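**Gripper night at Clevau: we tried both finger sets**

Saturday, May 28, 2022

I meant to write three lines for the newsletter and go home, but so much happened at the bench trial (well, the floor trial) that you're getting the long version. We finally put the two hand-held gripper designs through the same job, back to back, with the same people doing the squeezing. Long overdue!

Quick catch-up for anybody who missed the last meeting. We've been arguing for months over which fingers to use on the Stedex arm when it comes back to us in August. One camp likes the Yazdani fingers, which close softly and feel great in the hand. The other camp, which is mostly Tipene Pomare and whoever is standing next to Tipene Pomare, likes the Atitlow set, stiffer and a bit noisier, with a shorter squeeze. The plan was to stop arguing and go pick up a cube.

So that's what we did, 246 times. A try counted if the cube came up, moved over and went down again without anyone touching it with anything except the grippers. If you nudged it with your wrist, that was a miss, and yes, I lost a few that way and complained loudly.

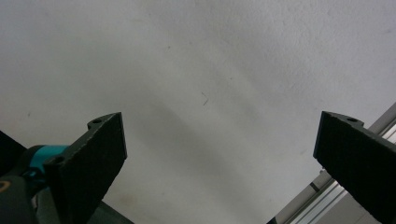 The part I was most curious about was the camera on the gripper. When you use your own eyes you hardly think about where the fingertips are, you just go. But whatever we record has to make sense from the gripper's side too, and the two finger sets don't look the same from back there. The Atitlow tips stay nicely in view when they're open. With the Yazdani ones I had to fiddle with the mount angle for a good half hour before I liked what I saw, and even then one of the younger members told me it was crooked. It was a tiny bit crooked.

Lighting gave us trouble too. A pale background is lovely until somebody leans over it, and then you get soft gray shadows drifting through the footage and the exposure starts hunting. We tried locking it. That helped a lot, and I'd call it the cheapest fix of the evening. I've put the setting on the whiteboard, so please don't wipe it!

Now the numbers, because I know some of you skipped down to here. Out of those 246 tries, 184 were clean. The Atitlow fingers came out ahead, though less than Tipene had been promising us, and most of their lead came from the first hour, when everybody was still learning the Yazdani squeeze. By the end the two were so close that I wouldn't bet lunch on either one. We also had 16 tries that we threw out completely, mostly for dropped video frames, and those aren't in the count above.
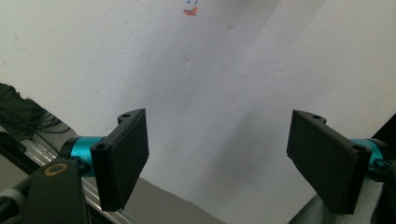

Comfort is where I changed my mind. I walked in a Yazdani fan and I'd still rather hold those for ten minutes. For an hour, though, the shorter squeeze wins, no contest. My thumb was sore by the break and it stayed sore until I swapped over. A couple of people with smaller hands said the same thing, and one of them said it a lot more strongly than I can print in a club newsletter.

We spent the last part of the evening on two-handed work, one gripper in each hand, passing the cube across from left to right. Oh boy. It's so much harder than it sounds - your hands want to come together at an angle and the fingers end up knocking into each other. The trick that worked best was to put the cube down and pick it up again with the other hand, which feels like cheating but is way more reliable. Tipene thinks a true mid-air handoff is doable with practice. He managed it a few times and was unbearable for the rest of the night.
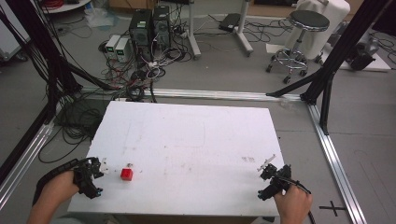

Cable handling still needs work. I'd like something that keeps the slack out from under your forearm, because you get a little tug at the end of a long reach and it throws your aim off. Longer leads would be the easy answer, but then there's more to step over. If you have a nice solution at home, a spring hook or a bit of elastic or whatever, bring it along and we'll try it.

The other thing on my list is the time stamps. The left and right recordings drifted apart during the longest run, by about 3 frames, and I don't know yet if that's the controller or our own script. I'm going through the logs this week and I'll post what I find on the members' page.

No final decision, then. We're leaning toward the Atitlow fingers for the Stedex arm, and we'll keep the Yazdani set ready as a spare so that we can swap if the arm turns out to like a softer grip. I want one more session first, with something rounder and more annoying than a cube. Tipene has offered to bring lemons.

If you want a turn, put your name on the sheet by the door at Clevau. Flat shoes, please, and short sleeves if you can stand it - cuffs kept getting caught in the straps.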